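Chapter 4
Trays, Boards and Bench Space

Before any food goes near a bench, look at what's already on it. Most lost time in a small kitchen is lost there. Eleri Gittins ran the training kitchen at Temdale for years and started every class the same way: clear it, wipe it, then lay out.

By the end of this chapter you should be able to
- pick a serving tray to suit the load
- tell a carrying tray from a cutting board (students do mix them up)
- set out a bench for 20 covers
- store trays flat, no leaning

Key words: rim, base, grain, load, clearance.

A rim matters more than colour. Low rim, easy to slide plates off. High rim, better on stairs. Check the base for marks before you load it, and agian when it comes back.

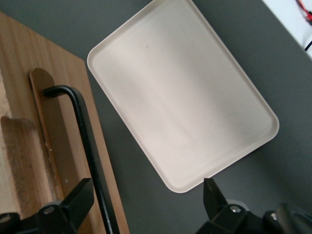

Fig. 4.1 Off-white serving tray, low raised rim, beside a wooden board.

Wood and moulded trays are cleaned diferently, see 4.3. Bring one of each to the first practical. Tea towel too.

4.1 Choosing a tray
Start with the load. Weigh it if you're unsure.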